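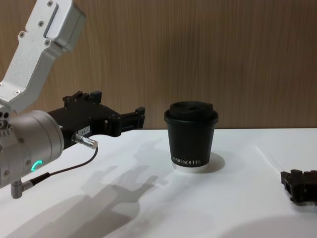
左臂夹爪停在杯子左侧，指尖与杯盖差不多同高

分类：实验记录 / 遥操作示教

2021年3月1日

任务还是抓咖啡杯，黑色一次性杯那一类，带盖。左臂去抓，右臂先停在右侧待命，等左臂把杯子抬起来再交接。操作员 Wiroj Khunthong，我看数据。

上午用主手遥操作录了5条。前两条手腕下得太晚，夹爪碰到杯盖边，杯子歪了，作废。Wiroj 的意见是先在杯子左边停一下，把夹爪开口对准，再降到杯身中段，最后平推进去。后三条照这个走，都抓住了。

下午改成拖动示教，又录5条。手扶着走轨迹比主手顺，但松手的瞬间关节有小幅回弹，回放时末端会往下沉一点。Teren 那边一月也记过同样的现象，当时是改负载参数解决的，明天先照抄他们的值试试。

全天时间步共3,166，其中最长一条520，主要是停顿太久，训练前要把静止段裁掉。

待办：
- 夹爪开度曲线和关节数据没对齐，查时间戳
- 黑杯黑夹爪，分割效果差，换浅色杯对照一组
- 夹爪线缆再固定一次，转腕时老担心挂住
- 交接段今天没录，右臂零位先重新标

数据放在 Farnum 目录下，作废的两条没删，文件名后面加了 bad。

© Ruangrit 实验室 | 联系我们 | 返回顶部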